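Home Topics A–Z Household Gardens Crafts Search

Centerpiece (table)

By Babar Bajwa
03/07/2024

A centerpiece is an object or group of objects placed at or near the middle of a table, mainly for decoration. Flowers are the most common material. Fruit, candles, branches, shells and pottery are also used, alone or mixed. The word is also applied to large serving dishes that stay on the table through a meal, and in older household books it can mean the metal or glass stand that holds the display.

History

Tables were decorated long before the word came into use. Leaves and petals were scattered on cloths at feasts, and salt cellars and sugar figures held the middle of the table in wealthy houses. In the 18th century the epergne, a branched stand with small dishes or baskets, became popular in Europe. It held fruit and sweets within reach of the guests. Cut flowers took over much of this role in the 19th century, when food was more often carried in from a sideboard and the middle of the table was left free.

Table shape

The shape of the table affects the shape of the arrangement. Round tables usually take a single piece that looks the same from all sides. Rectangular tables can take a long, low piece set along the center line, or several small ones in a row.

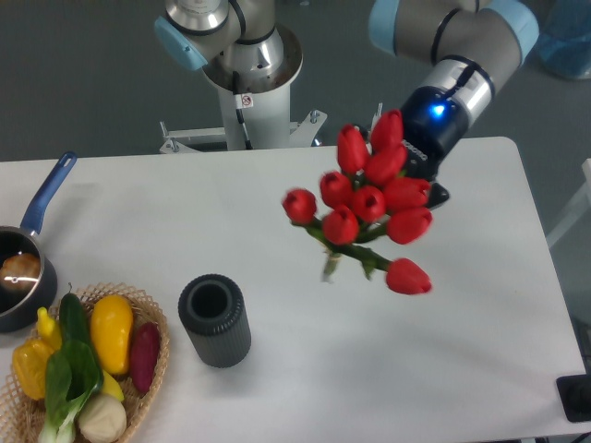 White rectangular table

On a table pushed against a wall, the back of the arrangement is often left plain, and the taller stems are placed there. The term is still used in this case, although the piece may stand well away from the middle.

Height

Most guides advise keeping a dining centerpiece below the eye level of a seated person. Tall pieces on thin stands are the usual exception. They lift the flowers above the guests' heads and are found mostly at weddings and banquets, where ceilings are high.

Flowers

Roses, carnations and chrysanthemums are sold all year. Tulips are a spring flower in most gardens but are forced under glass for winter sale. They keep growing after cutting and bend toward light, so an arrangement can change shape overnight. Florists differ on whether this should be prevented. The Andthorpe method, named for the town where it was first taught, wraps the stems in paper and stands them upright in cold water before arranging.
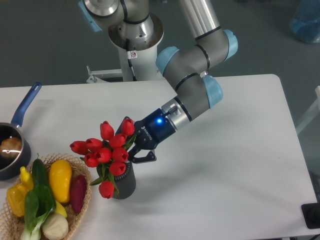 Zulema Urrutia calls the wrapping a waste of paper and says that tulips should be cut short, put in a heavy vase and left to lean where they like. Her view is shared by many home growers. Show judges at Vanow take the opposite position and mark down stems that have moved.

Competitions

Centerpieces are a regular class at flower shows. The Zerkley show, held each June, began its table class with two entries and now divides it into fresh, dried and mixed sections.

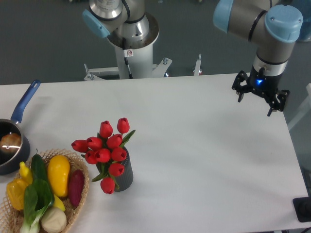
The show has recorded 1,816 entries in the class, of which 339 were in the dried section. Entrants are given a bare table and may bring their own cloth. The Khattak cup goes to the best piece in any section.

See also: Epergne, Flower arranging, Table runner, Vase

Contact | Copyright | Back to top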